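About Drovley

Drovley is an independent test workshop for robot arms, grippers, cameras and controllers. It was established by Kylie Katene and Manaia Ngata to give buyers a fair basis for comparison before they commit to equipment. The workshop does not sell hardware and accepts no commission from those who do.

Our clients include food packers, teaching laboratories and small manufacturers. Most come to us with two or three products already in mind and a task that has proved difficult by hand. We agree on the task in writing, set it up on an ordinary table, and run each product under the same conditions. A standard comparison consists of 300 runs per gripper and is completed within 6 weeks.

Kylie Katene directs the testing program and signs every report. Manaia Ngata is responsible for controllers and camera placement – an area in which small changes of angle can alter a result considerably. Our archive now holds 1,382 reports, including the Jarnus finger study and the Pestosis controller trials. Clients may consult the summaries on request.

Water remains one of our principal areas of work. Smooth plastic, floating objects and moving reflections place demands on fingers and cameras alike, and the Wi program was created to study them with simple household and toy items. 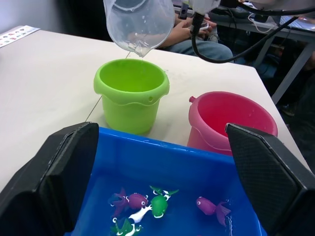
Toys in a blue tub of water, as used in the Wi program.
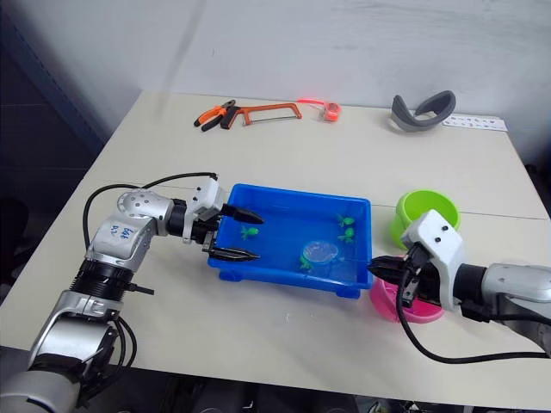 Reports set out the failures as fully as the successes. Each includes the run log, the settings used and a statement of any changes made during testing. Manufacturers are invited to comment before release, and their comments are printed without editing.

New inquiries are reviewed in February and again in late summer. Applicants should send a short account of the task, the products under consideration and the space available at their own site.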